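Sunday, Norneck, evening

Open day at the Moradi workshop. Doors at ten, got there at twenty past after missing the Zondcombe turn.

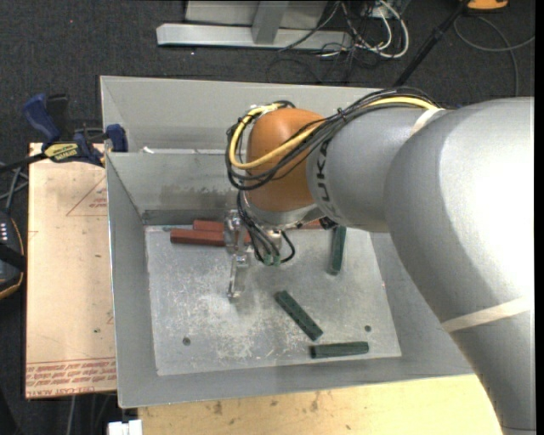
Bin picking was the part I drove out for, so I went to that cell first and stayed until lunch. Babak Shokri was running it. The parts were plain bars, red and green, laid in an open gray metal bin with sloping sides. The arm is a KUKA, silver and orange, with the cables and hoses strapped along the outside and a lot of slack looped around the wrist. I asked about the slack. Babak said they started with less and it pulled tight at the wrist limits, so they let some out, and now it snags on the bin rim if the approach angle is too low. He has a keep-out zone in the software for that. It costs him some of the corners.

The gripper has a slim finger with a small squared tip. I would have guessed suction for a bar with flat sides. He tried it, he said, and it was fine on a clean bar in the open but poor when two lay against each other, which is the case that matters. A thin finger can get down between a bar and the wall. The cost is stiffness. He sees the tip deflect under side load and has to slow the last part of the descent.

Notes on the numbers he gave:
Test block is 1000 picks. Last full block had 7 drops and 50 retries. He counts a retry as any second approach on the same bar, whether or not the first one touched it. I would split those. A miss in the air and a slip after contact are different faults.
Cycle time he would not give. Fair enough, it was on reduced speed for visitors.

The floor of the bin is pale plate and badly scuffed, worst in the middle and toward the left. I asked if the scratches upset the vision. He said less than glare does. The dark green bars were the harder color for him at first, and he fixed most of it with exposure and the rest by moving a lamp. Bars along the back edge are still the slow ones, as the arm has to reach over and the wrist gets close to the wall.

The bin was held with a bar clamp on a wooden tabletop. I asked how often he checks its position. Start of each block, with a touch-off on two points. I do ours once a week at most. Should change that.

Lunch was soup and bread in the office. Talked to Shahram Tabrizi, who does the controls side and came over from Pladico last January. He thinks we are wrong to sort by size before picking and should let the planner choose whatever is on top. His argument is that the sort adds a station and the station adds jams. Mine is that our parts tangle and his do not. We did not settle it. He offered to run a tray of ours if I mail one over.

Afternoon talk was in bay 101, on safety scanners. Mostly things from the manual. One useful point on muting: log every mute event with its duration, then look at the long ones first. Left before the questions.

To do: split retry counts into air miss and slip. Touch-off on two points before each run. Try a lower lamp. Measure finger deflection at full reach with the dial gauge, if I can find who has it. Pack a tray for Shahram.

Home by six. Left my notebook pen in Babak's cell.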